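Tags: open days, robot arms, simulation

Open day at Merkberg, who went?

emese_sz
Back from the Merkberg robotics open day in May and my feet are killing me! The building is from 1932 and there's one tiny elevator. Best part by far was the simulation corner, where Siriporn Petchrat ran grasps on screen and took questions the whole time (very patient, I asked loads).

vasco_f
Went too, in the morning. The sim stuff left me cold, sorry. I drove two hours to see real arms pick up real things, and half the floor was monitors.

emese_sz
Oh come on, the odd shapes are way harder than boxes! I could have watched that for an hour.

vasco_f
Harder for who? Rendered marble doesn't slip. Show me the same grasp on a bench and I'll clap.

rung_nakpan
Kinda with Vasco, but Siriporn told our group they'd run 1240 grasps before lunch. Try that on a bench. What I didn't like was the line, there must have been around 400 people by noon.

emese_sz
OK the line was bad, I'll give you that. Anyway, one from her screen:
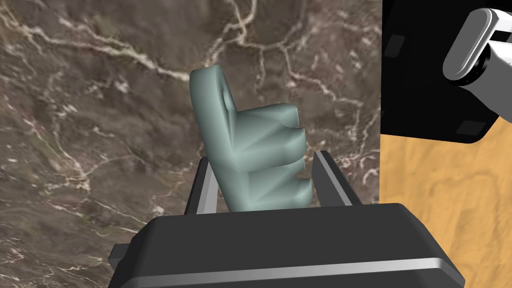
Simulated grasp, green part between the fingers

Recent threads
Plotinham demo day, worth the drive?
Inthanon gripper pads
Brundutis meetup notes

Contact the moderators | Back to top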